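Gripper keeps squeezing after E-stop release, bottle shot across the room

Forum: Small Arms & Grippers > Faults and Fixes
9 replies

poonam_k
Hi all, long post, sorry. I've been running a used two-finger gripper on a Stomar arm since June, mostly picking up household stuff and dropping it into a bag. It's been great! Boring, even. Then last night at 8 pm I had a scare and I want to know if anyone else has seen it.

It was holding a plastic bottle, I didn't like the wrist angle, so I hit the stop. Everything froze like it should. I waited, twisted the button back out, and before I touched resume (I swear I did not touch resume) the fingers closed. Hard. The bottle popped out sideways and hit the wall behind me. It missed my face because I'd bent down to pick up my coffee.

The log shows a grip command of 70, then the stop, then fault 446, then nothing until the fingers moved. Position reads fine the whole way through.

I pulled this off the wrist camera, same job, earlier in the evening.

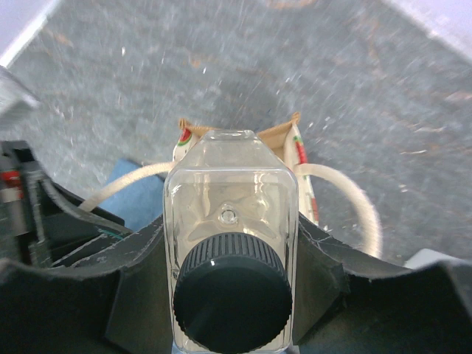 Bottle and bag job, wrist camera, before the fault.

Does that grip look wrong to anybody? The pads are pretty scuffed up, and I've been wondering if they slip and the controller tries to make up for it.

rolo_fan31
Pads look tired but I wouldn't blame them. Mine are worse and I've never had a bottle fly. 446 on my unit is a lost heartbeat between the arm and the gripper. So the arm stopped, the gripper didn't hear about it properly, and when power came back it still had your old 70 sitting in memory.

Marchetti_Mike
Gonna disagree with the post above. If it was just the old target, it would've gone back to the same squeeze, and she says it closed harder. I'd look at the force limit. On some of these the limit resets to max when power drops and you have to send it again every time. Check your startup script.

Also, what's that bit of green wire along the top of the left finger? I'd find out where that goes before running it again.

poonam_k
Oh wow, I had not even noticed the wire. Going to look now.

poonam_k
OK, back. It's the lead for the fingertip sensor the previous owner glued on. It's come unstuck and crept up over the edge of the finger. Insulation is nicked in one spot. I've never used that sensor so I kind of forgot it existed. Could it do this??

anong.n
It could if the gripper still has the sensor enabled. A broken lead can read as zero contact, and then the gripper thinks it's holding air and keeps closing. That would cover the "harder" part. I work on bigger machines so take this with some salt, but please don't run it again with your hands or head anywhere near it until you know.

rolo_fan31
Fine, but that doesn't explain why it moved on button release. Bad sensor or no bad sensor, letting go of a stop should never start motion. That's a wiring or config problem and it's the one I'd fix first.

Marchetti_Mike
Yeah, no argument there. Two faults stacked up, probably.

ketsara_s
Had almost exactly this with a Prila controller last year. The stop cut power to the arm, but the gripper was on its own supply and only got a "pause" over the data line. Twist the button out, pause goes away, gripper carries on. I put both supplies through the safety relay and added a separate reset button, so now releasing the stop does nothing until I press reset. Took me an afternoon and a lot of swearing.

One thing to think about first: with power cut, does your gripper hold or let go? Mine holds. If yours drops things, don't park it over anything you care about.

poonam_k
OK, update for anyone who lands on this page with the same code. Ketsara called it. My gripper has its own supply and it wasn't on the relay at all. I tested with the fingers empty and me standing by the door: stop, release, and they closed all 8 times I tried it. So it wasn't a freak thing, I'd just never hit stop in the middle of a grip before.

The sensor was still enabled too. I've unplugged it, turned it off in settings and taped the lead out of the way. With that off it still closes on release, just a lot more gently, so I guess Mike and Anong each get half a point, and Rolo gets one for nagging me about the button.

Relay parts are ordered. The arm stays unplugged until they're in. New pads are on the list as well, because now I can't stop looking at the old ones.

Does anyone have a wiring sketch for the separate reset? Ketsara, I'm looking at you!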